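Packing and Dispatch, Week 10: Getting Small Boxes Through in One Piece

Notes to go with the Nel workshop session. Bring these along, I'll be scribbling on mine too.
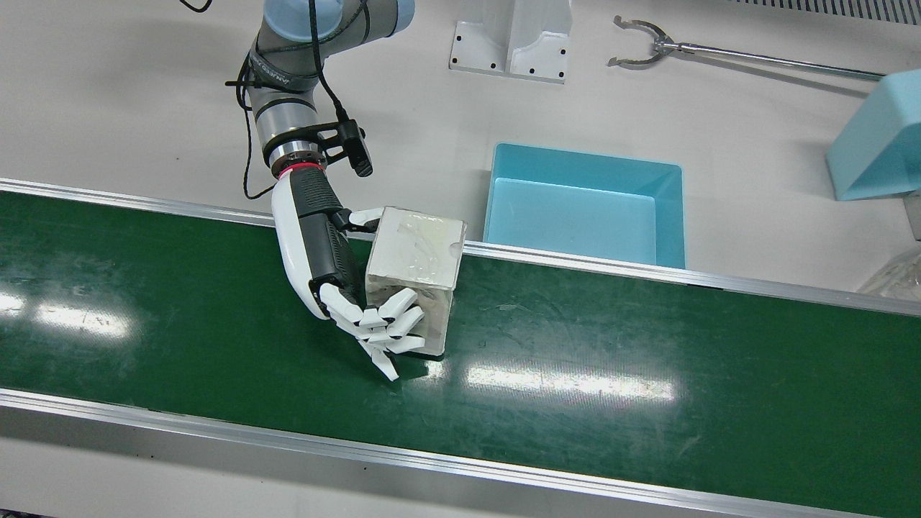
A small see-through box at the far side of the green belt, close to the metal rail.

Right, small boxes. I've got a soft spot for them, because they look so easy and then they cause most of the grumbling at the end of the line! Last week we did cartons and pallets, so today it's all the little stuff, anything you could hold in one hand.

Start with the surface. A cloudy box with streaks and wrinkles on top is a pain to label. The label bridges the wrinkles, air gets under it, and a corner lifts somewhere between us and the customer. Wipe the face, press the label down from the middle outwards (a folded cloth does nicely) and run your thumb along every edge. If the top is hopeless, use a side and write that on the sheet.

Then where it sits on the belt. I like small boxes in the middle, square to the direction of travel. Near a side rail they can catch and swing round, and then the one behind rides up on it and you've got a heap. Our Zoston exercise had a run of 500 and the only jams we talked about afterwards were at the rail.

Handling: hold the sides, leave the corners alone. Thin clear plastic marks if you so much as look at it, so don't squeeze harder than you need to. Check for notches and cut-outs too. Some boxes have one by design, to help you get the lid off, and some have had a knock. Look at the product card before you put anything in the reject tray (order 2707 in your pack is a good one to argue over).

For next time, please read section 11 of the Ponix booklet, the bit on film and tape. It's dry but short. Have a go at the Rernari packing sheet as well, and fill in the surface column properly this time, "fine" doesn't tell me much!

The written task is still due in April. Bring one small box from home, any sort, as long as it's empty and has a lid.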